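El ropero de invierno de Sotorum abre en octubre con 804 prendas

Sotorum ya tiene listo su ropero de invierno, ¡y menuda cosecha! La recogida de ropa de abrigo ha reunido 804 prendas, entre jerséis, chaquetas de punto, bufandas y mantas, que desde el martes se pueden llevar a casa sin pagar nada en el local de la calle Gill.

La iniciativa nació hace ocho años en el barrio de Griver, con un par de percheros prestados y muchas ganas. El año pasado pasaron por allí 383 vecinos, y esta vez se han apuntado familias de todo el municipio. 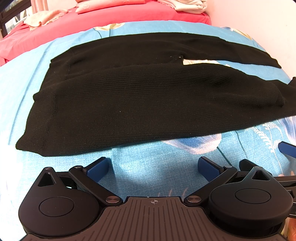 «La gente trae cosas estupendas, prendas de lana que tienen media vida por delante», cuenta Ibrahim Bako, coordinador del ropero. De todo lo recibido, 189 piezas pasaron antes por el taller de arreglos, donde Majdi Darwish enseña a zurcir codos, cambiar botones y quitar bolitas sin estropear el tejido. Las plazas del taller se agotaron en una mañana, así que habrá un segundo grupo (¡qué alegría ver a tanto adolescente con la aguja en la mano!).

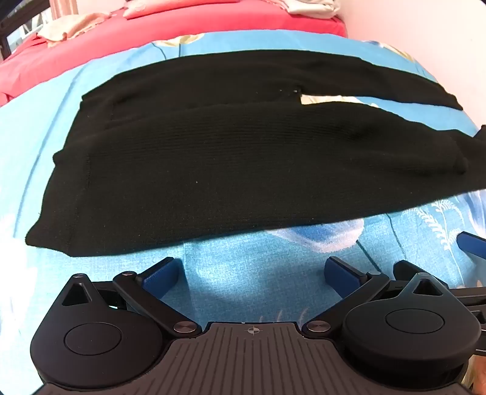 Ziad Awwad

Quien todavía quiera donar está a tiempo. Se pide que la ropa llegue lavada y doblada, y que los jerséis gruesos no vengan en percha, porque se deforman de hombros. El local abre por las tardes, de cinco a ocho, y la entrada está junto a la librería Grirnano. Para el segundo taller hay que dejar el nombre en el mostrador; las agujas y el hilo los pone la casa.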